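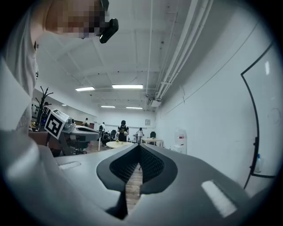 À Karkport, le grand bureau du fond a changé de locataire en juillet, et il a fallu décider de ce qu'on gardait. La réponse de Morven Baird, notre responsable des lieux, tenait sur une demi-page : tout ce qui est vissé reste, le reste se discute. Le portemanteau noir, avec ses bras maigres tendus vers les néons, n'est vissé à rien. Il a donc été discuté. Longuement. Niall Moncrieff le trouve élégant, Flora Lamont soutient qu'il mange les écharpes, et l'on a échangé à son sujet 11 courriels, dont un avec pièce jointe. Il reste.

On trouvera sur cette page la petite chronique de l'installation, pour ceux de l'antenne de Batberg qui demandent régulièrement si nous avons « enfin de la place ». Nous en avons. Nous avons même un plafond blanc à poutres et à panneaux, avec ses longs tuyaux qui filent vers le fond de la pièce. Callum Lindsay avait proposé de les cacher derrière un faux plafond. Le devis de la maison Kendum, 4 000 livres hors peinture, a révélé chez chacun de nous un goût ancien et sincère pour la tuyauterie apparente.

Le mur et le tableau
Mur blanc, tableau blanc, cadre noir. On y voit une vague trace de cercle, et les interprétations divergent : Innes Shearer penche pour un organigramme, Flora pour une tasse. Le produit nettoyant est commandé. Les feutres aussi, en quatre couleurs, dont trois que personne n'utilisera.

Le sol
Du bois clair, et c'était le vœu général après les années de moquette chez MacRitchie, dont la teinte officielle était « galet » et la teinte réelle une affaire privée. Les fauteuils à roulettes y filent très bien. Une note de service est en préparation.

Le coin bureau
Côté sombre de la pièce, fauteuil compris. Niall l'a réclamé dès la première visite en invoquant sa concentration. Il a obtenu gain de cause à une condition : héberger l'imprimante, qui réveille tout le monde à 8 heures par un cycle de nettoyage dont elle garde le secret.

L'éclairage
Des rectangles fluorescents jusqu'au fond. Callum milite pour des lampes de table et a fait circuler un catalogue de 30 pages, annoté. Il est posé près de la bouilloire, où chacun peut le consulter en attendant que l'eau chauffe. Les réponses sont à rendre à Morven avant la prochaine réunion, et le modèle en forme d'oie est déjà écarté.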